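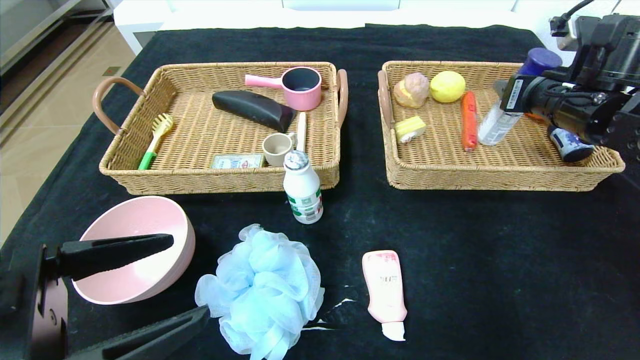 dasholm_user: Before anybody answers, please write which fingers are on it now and what is the opening in millimetres. Without this we are only guessing.

Question

Two-finger gripper loses round cans and bottles, change the fingers or change the gripper?

Posted 6 January 2018

Yes, sorry, I should have written it at once. Both arms have the same parallel gripper from Dasholm, with the straight black fingers it was delivered with. The opening is 54 mm. I have two arms over one table, and the task is sorting of household things into two baskets: spray can, drink bottle, toy fruit, a bath puff, a tube, a bowl and so on.

I made a list of all grasps since July, it is 2401 tries now. Soft things are no problem. The bath puff I can take from almost any side. The bowl is also good if one finger goes inside and one stays outside. The trouble is with smooth round things. A spray can which stands straight is fine, but when it leans on the rim of the basket the fingers touch it on two thin lines only, and it turns in the grip during lifting. Then the arm arrives at the other basket with the can pointing in a direction which I did not plan.

I tried already:
more force (the can turns less, but the toy fruit gets marks)
slower lifting, no difference that I can see
a strip of rubber glued on the fingers, which was good for two days and then came off at the corner

A colleague recommends the Jallero three-finger gripper. I could borrow one for a week, but it is wide and I am afraid it will not go down between the things in the basket. Has somebody compared these two on mixed objects? I also don't know if I should first change something in the controller. At the moment it only closes until the force limit and then it waits.

Answer 1 (accepted)

I had both on the same arm last year, so I can say something, but my objects were mostly kitchen things.

The three-finger one holds a can very well from above. From the side, inside a basket, it was worse for me than the two-finger. The third finger needs free space behind the object and in a full basket this space is not there. I counted 31 failed grasps out of 40 when the can was lying near the wall. With the two-finger in the same places I had maybe half of that, I did not keep the paper.

What I would do in your place is to keep the gripper and change the fingertips. Take tips with a shallow V groove, vertical on one finger, and leave the other finger flat with a soft pad. The can then has three lines of contact and it stops turning. Flat things like a small box can still be held, because the V is shallow. Mine was 3 mm deep. I printed them myself, but Laing sells a similar pair with the screw holes already in the right place for Dasholm fingers. Check the drawing first, there are two hole patterns.

About the rubber – clean the finger with alcohol, and let the pad go around the tip and not only on the inner face. It comes off at the corner because there the corner of the basket pulls it. Silicone pads did not hold with normal glue at all, so take another rubber.

For the controller: yes, change it, but after the tips. Set the force limit per object and not one for all. I have only three levels (soft, normal, hard) and this was enough.

Comment by the asker: Thank you, this is very clear. I did not think about making only one side with the groove. I will print a pair and write here the result.

Answer 2

just buy suction. much easier

Comment by the asker: Suction on a bath puff?

Comment: ok not for that one

Answer 3

I agree with the first answer about the tips. One thing to add is the camera. If yours looks from above only, it cannot see well how much the can is tilted, and then your fingers close at a wrong angle and the turning begins already there. We put a small second camera on the wrist, the cheap one from Imbridge, and rotate the gripper to the axis of the can before closing. Check that the cable is long enough for the full wrist rotation – ours was not, and we lost one connector.

I did not test this with the Jallero.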